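主题:教务处要求各班导师填学生宗教活动情况表,大家学校收到了吗?

竹影听雨(楼主)
April 开学第二周,我们学院收到一份通知,要求导师填一张表,内容包括学生平时参加哪些宗教聚会、由谁带领、在校外哪个场所。通知没有盖章,落款只写“校务联络组”。我带的班不大,填起来倒不难,问题是我不知道这张表最后交到谁手里。Trodside 校区的各位有没有收到同样的东西?

老陈不吃辣
收到了,我们这边叫“信仰需求调查”,栏目差不多。系里解释说是为了安排祈祷室和斋月期间的食堂时间。

mathlab_07
安排祈祷室用得着写带领人的姓名吗?这一栏我空着没填,秘书退回来让我补。

竹影听雨
@老陈不吃辣 你们的表有没有“校外场所”这一栏?

老陈不吃辣
有,在第二页,标的是选填。我个人觉得不用想得太严重。去年宿舍调整,祈祷室从两间并成一间,学生意见很大,学校想先摸底也说得通。

南门修车铺
不同意楼上。摸底统计人数就行,不需要名字。去年 Drolari 学生会做过匿名问卷,收回 205 份,祈祷室的开放时间就是照那个结果改的,一个名字都没有收集。

Izzati Yeoh
我在 Trukcombe 校区做学生事务,用实名回一下。我们校区也收到了表格,我写信问了三件事:依据哪一条校规,数据保存多久,谁有权查看。回信只答了第一条,引的是学生登记办法,可是那份办法里并没有宗教这一项。我已经把来往信件转给教职工会,在他们答复之前,我们这边暂不上交。

mathlab_07
信件能公开吗?

Izzati Yeoh
隐去收件人以后可以,我先问教职工会的意见。

灰喜鹊
说一点不同的看法。我在办公室待过几年,这类表多半是上面要一个数字,下面怕漏就把能想到的栏目都加进去。起草的人未必有别的意思。但是表一旦填了就会一直存着,以后换谁来看就不好说了。所以我支持先问清楚,不支持现在就下结论说是在监视学生。

南门修车铺
起草人怎么想我不关心。全校将近 1000 名学生要登记,总得有个负责人签字吧。

老陈不吃辣
这一点我同意,没有落款确实不像话。

竹影听雨
我们系今天开了会,有人提议只报总人数,系主任没有表态。会上还提到 Mathew 楼那边已经交了 96 份,能不能撤回不清楚。有知道流程的请说一声。

灰喜鹊
撤回要书面申请,写明表格名称和提交时间,由本人签字,学生那份也要学生本人签。口头说没有用。

半截粉笔
米色布料和猫帐篷这一组:

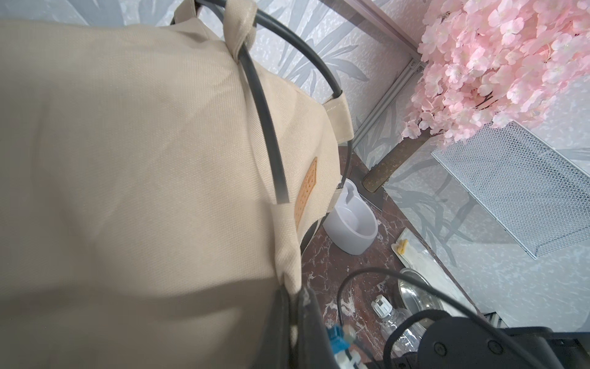
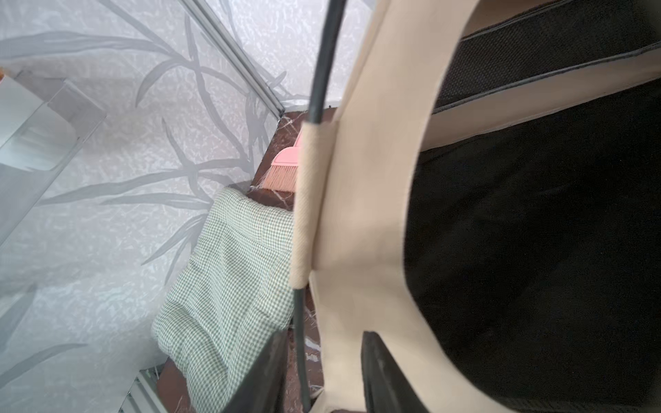
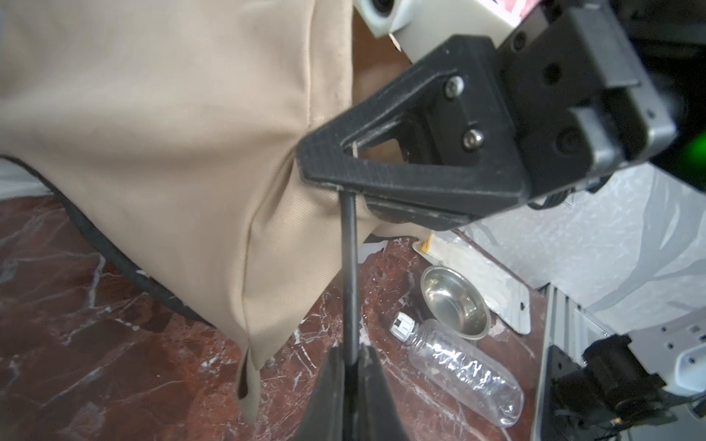
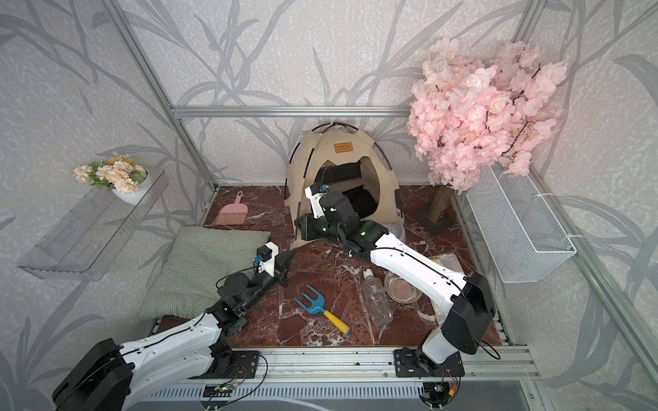 下周之前可以做的事(根据楼上各位的回复整理)

1. 还没交表的,先书面询问依据、保存期限和查看权限,留好副本。
2. 已经交了的,按灰喜鹊说的办法写申请,学生部分请学生自己决定。
3. 系里要数字的,只报总人数,不附名单。
4. 教职工会有答复以后,由 Izzati Yeoh 在本帖更新。

mathlab_07
第三条我们系恐怕通不过,秘书坚持要按原表交。

半截粉笔
那就请她在邮件里写明是谁要求的,你再回复。

老陈不吃辣
第二条补充一下,有的学生当时是在课堂上填的,并不知道可以不填。导师最好单独告诉他们,不要在班级群里点名。

南门修车铺
同意。另外校外场所那一栏牵涉到外面的人,人家根本没有答应被登记,问教职工会的时候请把这条也加上。

Izzati Yeoh
已经加上了。答复来了我贴在这里。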